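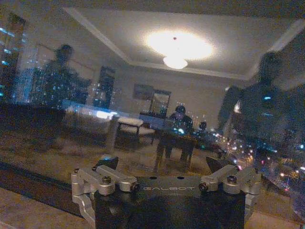

尼特贝格(Nitberg)公布高层住宅外窗节能改造中期数据

7/27/23

尼特贝格市住房技术处公布了诺卡夫库姆(Nokavcombe)片区高层住宅外窗节能改造的中期数据。该片区纳入改造范围的住宅共2596户,其中1105户的外窗经检测被列为优先更换对象,截至本次统计,572户已完成更换并通过验收,其余优先户的施工排期已下发至各楼栋管理单位。

改造对象以大面积固定窗和平开窗为主。原有外窗多为早期双层中空玻璃,间隔条为铝制,边部热桥明显;部分窗扇密封胶条硬化,锁点间距偏大,关闭后压紧力不均。新装窗采用暖边间隔条,腔内充氩气,低辐射膜置于室内侧玻璃的腔内表面。开启扇改为三道密封,四周锁点重新布置。

验收按两步进行。第一步为现场气密性测试,由便携式风机在室内外建立压差,待压差稳定后读取渗透量。第二步为红外测温,安排在日落以后进行,以排除日照对玻璃表面温度的影响。检测人员须在测温开始前关闭该房间的采暖或空调末端,并静置60分钟。测点分布在玻璃中心、四角、窗框中段及窗框与墙体交接处,任一测点低于限值即须复检。

技术处在说明中专门提到室内遮阳与窗帘的影响。落地窗帘闭合时,帘布与玻璃之间形成半封闭空气层,玻璃内表面得不到室内空气的充分加热,表面温度下降,冬季结露的概率随之升高。薄纱帘透气性较好,影响小于带涂层的遮光帘,但若下摆堆积在窗台或地面,底部进风受阻,仍会使玻璃下缘温度偏低。因此检测规程要求测温期间将窗帘全部拉至一侧,并在记录表中注明帘布类型及悬挂位置。

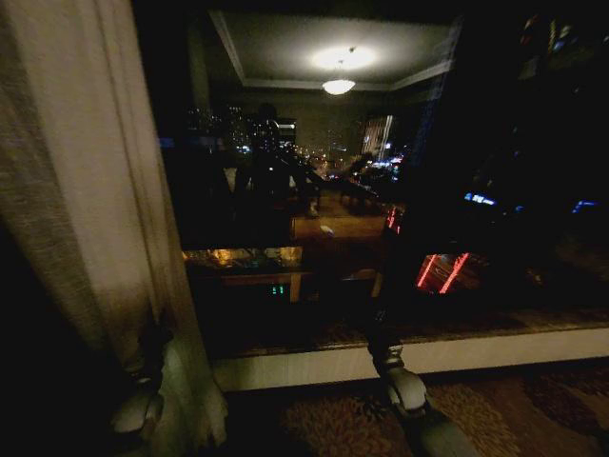
雷卡·德索萨(Rekha D'Souza)对这一做法提出了不同意见。她认为,拉开窗帘测得的是窗本身的性能,而住户在冬季夜间普遍会把窗帘合上,验收数据与入住后的实际状态之间存在偏差。她建议每栋楼抽取若干户,在窗帘闭合状态下追加一组测点,单独列表,不作为合格判定依据,但应向住户公开。她还指出,结露投诉多数集中在窗的下缘和转角,现行布点在这两处过于稀疏。

技术处答复称,追加测点的建议已收入规程修订稿,但窗帘材料和安装方式差异较大,测得结果只能用于同一户型内的比较。转角测点的数量将先行增加,适用于此后验收的全部住户,已通过验收的住户不再重测。

进度方面,改造工程于2月开工,先期施工集中在片区北侧的几栋点式楼。该批楼栋外立面平整,窗洞尺寸统一,工厂可按同一规格下料。南侧板式楼的情况较为复杂,部分住户曾自行更换窗扇,洞口尺寸与原始图纸不符,须逐户复尺后再行生产。供货方特拉图姆(Traltum)已将南侧楼栋的订单拆分为标准件和非标准件两类,非标准件的交货周期较长,由此造成的排期变化将在楼栋公告栏内更新。

施工单位埃蒂姆(Etim)提交的质量记录显示,复检不合格项主要有两类。一类是窗框与墙体之间的发泡填充不连续,红外图像上呈现为断续的低温带;另一类是室内侧防水隔汽膜搭接宽度不足,多见于窗台转角。两类问题均要求拆除收口条后返工,返工完成后重新进行气密性测试,不得仅以外观检查代替。 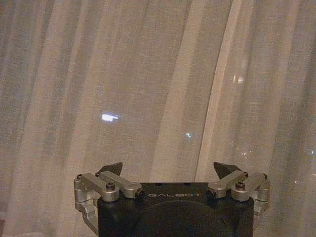

返工记录须附胶料批号、施工时的环境温度以及膜材搭接宽度的实测值,由现场监理签字后归档。同一班组连续出现同类问题的,暂停其作业资格,经重新培训并完成样板窗安装后方可恢复。

关于玻璃夜间反光的问题,部分住户在更换后反映,室内开灯时窗面映像比从前清晰,影响向外观看。负责光学参数复核的奥涅卡奇·乌斯曼(Onyekachi Usman)表示,玻璃反光与膜层及玻璃片数有关,但夜间映像的强弱主要取决于室内外亮度之差。室内照度高、室外照度低时,透射进入室内的光很弱,反射光在视觉上占主导,任何未做减反射处理的玻璃都会出现这一现象。他建议住户在夜间降低顶部主灯亮度,或改用遮光角较大的灯具,使光源不直接映入窗面。

技术处表示,减反射镀膜玻璃未列入本轮改造的选型清单,原因是其单价较高,且膜面清洁要求与普通玻璃不同,住户自行擦拭易造成划伤。如有住户愿意自行承担差价,可在复尺阶段向楼栋管理单位提出书面申请,玻璃的传热系数和可见光透射比不得低于本轮改造的统一要求,相关检测报告由供货方提供。

尚未排期的优先户可凭房屋编号向楼栋管理单位查询复尺时间。复尺当日,住户须清空窗前地面及窗台上的物品,可拆卸的窗帘杆和轨道应提前取下;轨道固定在窗框上的,由施工人员拆除,新窗验收后装回墙面,不再装于窗框。未列入优先更换的住户,其外窗将只更换密封条并调整五金,施工安排另行公布。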